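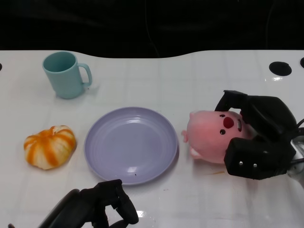 Der helle Kunststoffbecher mit Henkel.

Betreff: Re: [wandergruppe] Packliste und Verpflegung für die Hüttentour im September

Hallo zusammen,

ich antworte gesammelt auf die Mail von gestern Abend, weil inzwischen auch zwei Rückfragen direkt bei mir gelandet sind. Die alte Nachricht lasse ich in Auszügen stehen und schreibe jeweils darunter.

> Die Anreise ist mir noch unklar. Im Plan steht Dirnow als Treffpunkt,
> in der Einladung vom Frühjahr stand aber Zudow. Was gilt jetzt?
> Und fährt der Bus im September überhaupt noch nach Sommerfahrplan?

1. Anreise

Es gilt Dirnow, Parkplatz hinter dem Bahnhof. Zudow war der Stand vom Frühjahr, als wir die Runde noch andersherum gehen wollten. Der Aufstieg von Zudow aus ist steiler und liegt am Vormittag komplett in der Sonne, deshalb der Tausch. In Zudow kommen wir dafür am letzten Tag wieder herunter. Wer mit dem Auto anreist, muss also zum Schluss mit dem Bus zurück nach Dirnow. Die Linie fährt im September noch nach Sommerfahrplan, am Nachmittag allerdings nur alle zwei Stunden. Den Bus um 15:40 Uhr sollten wir schaffen, wenn wir oben spätestens um 10 Uhr loskommen.

Fahrgemeinschaften bitte direkt untereinander absprechen und nicht über die Liste.

> Zur Verpflegung: Muss ich für alle drei Tage Essen mitschleppen oder
> gibt es auf der Hütte etwas zu kaufen? Und was ist mit Geschirr?
> Beim letzten Mal hieß es, es sei alles da, und dann standen wir mit
> zu wenig Tassen in der Küche.

2. Verpflegung und Geschirr

Die Hütte ist eine Selbstversorgerhütte, zu kaufen gibt es dort nichts. Es sind 3 Tage und 2 Übernachtungen. Abendessen und Frühstück kochen wir gemeinsam, den Einkauf dafür übernehme ich und verteile ihn am Parkplatz auf die Rucksäcke. Rechnet bitte pro Person mit einem guten Kilo zusätzlich und lasst oben im Rucksack Platz. Um Brotzeit, Riegel und alles andere für unterwegs kümmert sich jeder selbst.

Teller, Töpfe und Besteck sind in der Hütte ausreichend vorhanden, Tassen nach wie vor nicht. Also bringt jeder seinen eigenen Becher mit. Kunststoff reicht völlig, Emaille geht auch, Glas und Keramik bleiben bitte zu Hause. Ein Henkel ist praktisch, dann kann man den Becher mit einem Karabiner außen am Rucksack befestigen. Den Namen schreibt ihr am besten mit wasserfestem Stift auf den Boden.

Wasser kommt aus der Quelle hinter dem Haus und muss abgekocht werden. Kaffee kaufe ich mit ein, Teetrinker bringen ihre Beutel selbst mit. Für Unverträglichkeiten reicht eine kurze Mail an mich, auch wenn ihr sie beim letzten Mal schon gemeldet habt. Ich habe die alte Liste nicht mehr.

> Außerdem würde mich interessieren, wie anstrengend es wird. Ich war
> seit Januar kaum unterwegs und möchte niemanden aufhalten.

3. Strecke

Der erste Tag ist der längste. Von Dirnow bis zur Hütte sind es 19 Kilometer, der höchste Punkt liegt auf 1.750 Metern. Bis zur Alm läuft man auf einem breiten Forstweg, danach wird es schmal und stellenweise steinig, aber nirgends ausgesetzt. Mit Pausen braucht man über sieben Stunden. Wir starten um 8 Uhr am Parkplatz und warten nicht lange.

Am zweiten Tag bleibt das schwere Gepäck oben. Wer will, geht mit auf den Gipfel, die anderen können zum See laufen oder auf der Hütte bleiben. Der dritte Tag besteht nur aus dem Abstieg nach Zudow. Der geht in die Knie, Stöcke sind sehr zu empfehlen. Ich habe ein Paar übrig und bringe es auf Zuruf mit.

Wer länger nicht unterwegs war, sollte vorher ein oder zwei Tagestouren mit vollem Rucksack machen – und zwar in den Schuhen, die er dann auch anzieht. Eine Abkürzung gibt es am ersten Tag nach der Alm nicht mehr.

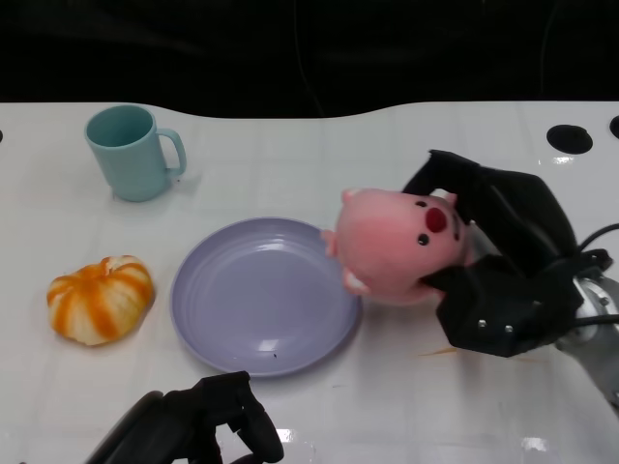 4. Packliste, korrigierte Fassung

In der ersten Fassung fehlten ein paar Sachen. Neu dazugekommen sind:

Hüttenschlafsack (Decken sind vorhanden, Bettwäsche nicht)
Stirnlampe mit frischen Batterien
Hausschuhe oder dicke Socken, die Bergschuhe bleiben im Vorraum
eigener Becher, siehe oben
Geschirrtuch
Müllbeutel, wir nehmen alles wieder mit hinunter
Bargeld für die Hüttenkasse, Karte geht nicht

Gestrichen ist der Campingkocher. Der Herd in der Küche ist repariert und Holz liegt im Schuppen.

Eine Regenjacke gehört auch bei guter Vorhersage in den Rucksack. Im letzten September hatten wir am zweiten Tag Graupel.

5. Anmeldung

Bitte meldet euch bis Ende August verbindlich an, danach muss ich der Hüttenverwaltung die Zahl der Schlafplätze durchgeben. Wer später absagt, zahlt seinen Platz trotzdem, das ist dort so geregelt. Eine Antwort nur an mich genügt, ihr müsst nicht über den ganzen Verteiler schreiben.

Viele Grüße
die Tourenleitung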